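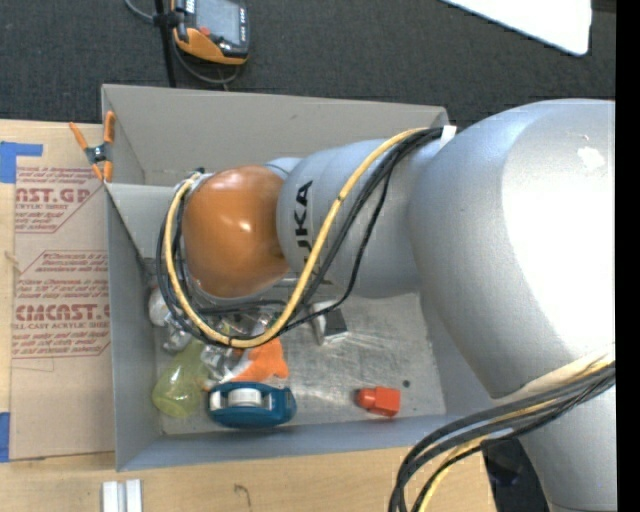 Can you replace a snapped sash cord without taking the whole window out of the wall?

The box frame stays where it is. You take off the beading on the inside, swing the sash out into the room, and get at the weights through a little wooden flap in the side of the frame. A morning's work for a first go, less after that.

House jobs > Windows > Sash windows > Changing the cords

Last updated: June

Written up quickly between doing the back bedroom and the landing, so apologies if it jumps about. House is a 1931 semi in Narnham, which is late for sashes, most of the road went for casements. Ours are softwood, painted more times than anyone would want. If yours are older and grander the method's the same, the mouldings are just fancier and you'll be more upset if you split one.

Before you start

Look at which sash has gone. Bottom sash dropping like a stone, or going up crooked, usually a cord. Bottom sash not moving at all, usually paint. Don't take a window to bits for paint. Run a knife round it first, wiggle it, have a cup of tea, try again.

Top sash cord gone is more of a pain, you have to take the bottom one out to reach it. If you're going that far do the lot. Cord is cheap. Doing one and leaving its neighbour is how I ended up taking the landing window apart twice.

Pick a dry day. Sounds obvious. You'll have a hole in the wall till you're done.

What you need

Waxed cotton sash cord, the proper stuff. I get the Radu one from the hardware shop in Omcombe, comes as a hank, goes through the pulleys nicely. Nylon washing line is not sash cord whatever the man next door says. It stretches.

Clout nails, short ones. Long ones go straight through and hit the glass, or stick out the edge and jam everything.

Stripping knife, wide, thin blade. A decorator's scraper does it.
Old chisel you don't love.
Hammer, pincers, sharp scissors or a craft knife.
Piece of string and a bent nail, or a bit of chain. For the mouse (see further down).
240 grit paper.
Candle stub.
Dust sheet. Bigger than you think.
Dust mask, and read the next bit.

Old paint

Assume there's lead in it if the house is anything like this age. You can buy test kits. Don't dry sand it, don't use a blowlamp on it. Score it with a knife, keep the bits on the sheet, damp cloth to wipe up, wash hands before your sandwich. Keep small children out of the room till it's been wiped down. If there's a great thickness of it flaking everywhere, get proper advice before you carry on.

Getting the bottom sash out

It wants 2 people. You can do it alone on a small window, I have, but a big one is heavy and it comes loose all at once.

Score down both sides of the staff bead, thats the strip of moulding on the room side that holds the bottom sash in. Cut right through the paint or it'll tear off in lumps along with the plaster.

Push the scraper in at the middle of the length, not the end. Lever gently. It'll bow out and the mitres at the ends spring free. If it won't, move up a bit and try again. Start with the one side and see if you can get away with leaving the other on. Usually can.

Pull the nails out through the BACK of the bead with the pincers. Knock them out forwards and you get craters in the face.

Write on the back which side it came from. Pencil. Left, right, which room. They look identical and they are not.

Now, cords. If one side's still good, don't just cut it and let go. The weight falls down inside the box with an almighty crash and can knock the bottom out of it. Hold the cord, pull it down a bit so the weight comes up, get your helper to cut it, then lower it away slowly. Tie a bit of string on first if you like, saves messing with the mouse later.

Swing the sash out, put it on the floor on a folded blanket, lean it somewhere it can't slide. Not behind the door.

Getting the top sash out

Skip if you're only doing the bottom.

Between the two sashes there's a thin strip sitting in a groove. Parting bead. Not usually nailed, or just the odd pin, but it's been painted in so it thinks it's nailed. Score both sides, chisel in at the bottom end, work upwards. It snaps. They nearly always snap. New parting bead is sold by the length and it's not worth an hour saving an old one. Measure the groove before you go to the shop, not after.

With the bead gone the top sash comes down and out the same way as the other.

The pockets

Low down in each side of the frame there's a flap, the pocket. Might be hidden under paint, tap about or look for a faint line. Some are held with a screw, ours are just wedged. Score round, prise from the bottom, out it comes.

Look inside. Ours had plaster lumps, dead wasps and a very old sweet wrapper. Hoover it. Rubbish in the bottom of the box stops the weights coming all the way down and then the window won't open fully, and you'll blame the cord.

Lift the weights out. Front ones and back ones can be different, so chalk them before you put them down. Bottom sash and top sash don't have to weigh the same and mixing them up gives you a window that creeps shut on its own at 3am. Mark the side too.

If the weight's rusty give it a wire brush outdoors. That's all it needs.

Pulleys

While you're there. Spin them. If they squeal or stick, drop of oil on the axle and work it round. Pick the paint out of the wheel with the corner of the knife. Badly seized, take it out (screws top and bottom, probably full of paint) and soak it. I used a tin of Rusora penetrating oil left over from the garden gate, left it overnight, came up fine. Wipe it well after so it doesn't get on the new cord.

Threading the cord (the mouse)

A mouse is a small weight on a string. Bent nail, bit of lead, short length of chain. It needs to be thin enough to go over the pulley and heavy enough to drop.

Tie string to mouse, other end of string to cord. Feed the mouse over the pulley. It drops down inside the box. Fish it out of the pocket. Pull the string and the cord follows. If the join catches at the wheel, wrap it with a bit of tape, thin, and try again.

DON'T cut the cord to length first. Work off the hank.

Tie the end to the weight. Through the hole at the top and a good tight knot, tuck the tail in so it can't rub on the box. Figure of eight is what I use. Put the weight back through the pocket, and give it a pull to see it runs.

Getting the length right

The bit people get wrong. Me included, landing window, see above.

For the bottom sash. Pull the weight right up till it touches the pulley then let it back down by a couple of fingers' width. Hold it there. Jam the cord at the pulley with a wedge or stick a nail through it into the frame so it can't slip. Cut the cord level with where the fixing ends in the groove of the sash when the sash is fully down. If you've still got the old cord in the groove, use its end as your mark and put it on the frame in pencil before you pull it off.

For the top sash it's the other way about. When the top sash is right up, the weight is near the bottom of the box and it musn't touch. Leave it a bit of clearance.

Cord always stretches slightly. So err on the short side, but not so short that the weight bangs the pulley before the sash gets home.

Nailing on

Sash up near the frame, helper holding it. Lay the cord in the groove in the edge of the sash. Clout nails through it, starting at the lower end. Stop well below the top. Nail it too high and the nails foul the pulley and the sash won't go all the way up.

Do the other side. Take out your wedges, gently. Run the sash up and down before you put a single bead back. Crooked? One cord's longer. Fix it now.

Putting it back

Pockets in first. Then top sash, parting beads, bottom sash, staff beads. Easy to forget the pockets and yes I have.

Before the beads go on, rub the running edges with the 240, just bare wood bits, and then the candle. Lots of candle. Makes more difference than anything else on this page.

Staff bead back with fresh pins, not quite in the old holes. Don't press it tight against the sash, slide a bit of thin card in while you nail then pull it out. Gap of a card is plenty.

Painting

2 coats on the faces. No paint on the cords, it makes them stiff and they crack. No paint in the pulleys. Move the sashes while the paint's still going off, morning and evening for a few days, or you'll be back to scoring it with a knife.

If it still sticks

Beads too tight, nine times out of ten. Slacken them off first.
Weight catching, listen for a clonk. Usually the cord tail, or rubbish in the box.
Won't stay up. Weights swapped, or the glass has been changed at some point for something heavier. Then you need heavier weights or lead make-up pieces, the salvage yard at Omcombe had a crate of them last time I looked.
Rattles in the wind. Fastener needs moving so it pulls the two sashes together. Separate job, will write it up when I've done ours.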